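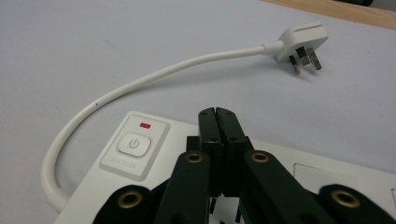
I have some happy news for anyone who likes old music that hardly ever gets played. The Flonder archive has turned up four cantatas by Zakier, the organist whose works mostly vanished when the Vokden church library was broken up. I got to hear one of them at a run-through in May, and I've been humming the bass line ever since!

Ildikó Antal found the part books while sorting a box of hymnals (wrong label, of course). The music fills 80 pages, mostly in one neat hand, with a second, much messier copyist taking over for the last cantata. She thinks the messy one might be Balogh, his pupil, but she isn't ready to swear to it – the handwriting only matches in places. One alto part is missing altogether, so she's writing a new one from the figured bass.

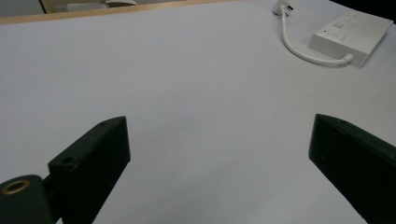 A white tabletop, with two dark green gripper fingers reaching in.

The one I heard is a short piece for nine voices and strings, and it starts with a slow, slightly grumpy chorus that suddenly breaks into a dance. I didn't expect that at all. The tenor aria after it is long, maybe too long, but the oboe writing is lovely.

All of them will be sung at the Flonder chapel on June 8, 2021. Doors open 30 minutes before the music starts, and seats are first come, first served – I'll be the one near the organ.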